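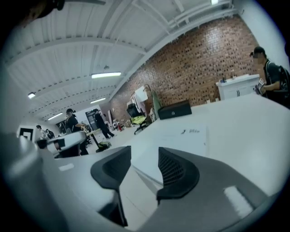
How to write the operations manual before you open a second shop

Quick one, writing this between deliveries. We have a sandwich counter in Gudbridge and opened another in Pevport in August. Opened it too early. The menu was ready, the lease was ready, the sign was up. The manual was four pages in a binder and one of them was the wifi password.

So this is the order I'd do it in now. Works for sandwiches, coffee, donuts, probably dry cleaning.

What you need first

- One shop that already runs okay
- A notebook that can get greasy
- A kitchen scale, a timer
- Two weeks, minimum. We tried it in four days. Don't.

Step 1. Write down the day, not the rules

Start at unlock. Stay until lock up. Write what people do, in the order they do it. Don't fix anything yet. If the morning person turns on the slicer before the lights, write that.

Do it again on a busy day and again on a dead one. They're different jobs. Our dead-day list had eleven things on it that never happen on a busy day, including wiping the top of the drinks fridge.

Step 2. Cut it into stations

Ours: prep, line, register, close. Yours may be different. One person should be able to hold a station's whole list in their head after a week. If they can't, split it.

Give each station its own section and start the page numbers over in each one. P1, P2, L1, L2 and so on. Then when you change the line you reprint the line and leave the rest alone. I did it with straight numbering first and reprinted the whole thing every time the pickles moved.

Step 3. Weigh everything once

Every item. Build it the way your best person builds it, take it apart, weigh the pieces. Do it several times and take the middle one.

Our turkey was all over the place. Settled at 159 grams for the large. That number is on the card above the line in both shops now and food cost stopped jumping around. Write grams. Ounces get rounded and then they get rounded again.

Put in:
- weight of each filling
- order it goes on
- which side of the bread the sauce goes
- how it's cut and wrapped

Skip the adjectives. "Generous" is a different amount for every person you will ever hire.

Step 4. Suppliers page

Name of supplier, what you buy, item code, delivery window, what to do if it doesn't show up. That last part is the one people leave out.

Bread for both shops comes from Malinowski, before 6 am. If it isn't there by half past, the opener calls, then goes down the backup list, then takes the hot subs off the board. Used to be the opener called me and I was asleep.

Keep prices off this page. Prices change and then the page looks old, and once a page looks old people quit trusting the rest of the binder. Prices live in a separate sheet.

Step 5. Opening and closing lists

One page each. One side. If it runs over, you've put training stuff in there and it needs to move to the station section.

Times next to the jobs that have a time. No times next to the ones that don't. Initials column on the right. Keep the signed sheets for a month, then toss.

Cash count goes on the closing list but the steps for it get a page of their own. Starting drawer, who counts, who checks, where the slip goes, how far off is too far off. Ours is 5 dollars. Under that, write it down and go home. Over that, count again.

Step 6. When it goes wrong

Most useful section, hardest to write. I just kept a list on my phone for a couple months of every call I got. Then sorted it.

Top of the list for us:
- card reader down
- someone didn't show
- walk-in is warm
- customer wants a refund on something they mostly ate
- toilet

Each one gets three or four lines. What to do first, who to call, what you can decide without calling. Spend your time on that third bit. Give a dollar limit for refunds and then stick to it, don't second guess them after.

Health code stuff, check with your own county before you write a single temperature down. Copying another shop's numbers is a bad idea, rules vary.

Step 7. Test it on someone new

Hand it to somebody who has never worked there. Stand back. Dont talk. Every time they stop and look at you, mark the spot in the manual.

The first draft had marks on nearly every page. Second draft a lot less. After that I let it go.

Step 8. Where it lives

Printed binder at each shop plus a copy in whatever you already use. We put ours in Drivevum becuase the schedules were in there already. The binder is the one that gets used. Plastic sleeves for anything near the line.

Write the month on the footer of each page. When a new page goes in, the old one comes out the same shift and gets torn in half.

What it cost us

Printing, sleeves, binders, tabs, paid hours for the test shifts: $704. That's for 2 shops. My own hours not counted, and there were a lot of them.

Things I'd leave out

Mission statement. The story of how we started. A page on attitude. Anything copied from a big chain's handbook, we had a whole uniform section like that and we wear T-shirts.

Also photos of finished sandwiches, at first. Take those last, after the builds stop changing. I've reshot the Italian more times than I want to say.

Blank station sheet, if you want to copy it

Station:
Month:
Before open:
During service:
Restock when:
Hand over to next shift:
Call if:

Will add the catering section once we've written ours.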